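Plukard belt kit, month two

I said in May I would write up the Plukard tabletop conveyor once it had some hours on it. It now has 128, most of them unattended, so I have opinions.

What you get for the money: one belt, preassembled on its rails, two pairs of feet, a motor with a driver board, a bag of M4 hardware and a link to a PDF. The PDF is 26 pages and was written for the previous revision. The wiring diagram on page 20 has the enable line on the wrong pin. If your belt hums and does not move, swap enable and direction before you send an angry email. I sent the angry email. Support at Estutano, who distribute the kit here, answered the same afternoon and already knew about it.

Assembly took one evening. The feet bolt into the rail slots and can go anywhere along the length, and I would put them near the ends. My first try had them close together in the middle and the belt rocked whenever a part landed on the outfeed. Tracking adjustment is two set screws at the idler end. A quarter turn is a lot. Run the belt for ten minutes between changes or you will chase it all night.

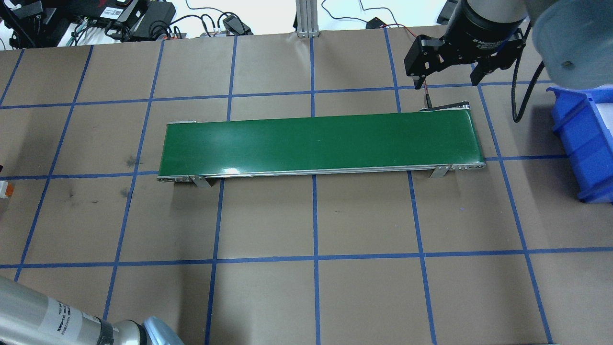
Speed stability was what I bought it for. The driver takes a step rate over serial and holds it, with no encoder feedback, so the question is slip. I ran it at the middle setting with a strip of white tape on the belt and timed 1,034 passes under an optical sensor. The spread was small enough that my pick timing never needed a correction term, loaded or unloaded. The surface is a separate matter. The green belt is glossy, and under overhead lights you get bright patches that a cheap vision setup will happily report as parts. I lost a Wednesday to one of those patches. A polarizing filter fixed most of it, and moving the lamp fixed the rest. The blue tape grid on the brown paper has been more use for calibration than the printed target Plukard includes, which curls.

Pick tests were done with a parallel-jaw gripper and the Caltley scheduling software, free tier. Caltley has a conveyor block that expects a belt speed in millimeters per second, and Plukard gives you steps. The conversion is in neither manual. Measure it yourself with a ruler and a stopwatch, then measure it again after the belt has settled - mine changed slightly over the first week.

Zuweira Korletey has the Makris belt, the obvious alternative, and let me borrow it for a weekend. It is quieter and has a proper encoder. It also costs more than twice as much and the controller wants its own power supply. For sorting small parts at modest speed I could not measure a benefit. If you need to synchronize two belts, buy the Makris.

Complaints, in order of annoyance. The motor leads are too short. The driver forgets its acceleration setting on power loss. The spare belt is a special order, and I have been quoted three weeks.

Iason Mavromatis asked in the comments last time whether it can be reversed under load. Yes, but let it stop first. Mine skipped steps on every direct reversal I tried above half speed. I will post the serial commands when I have cleaned up the script.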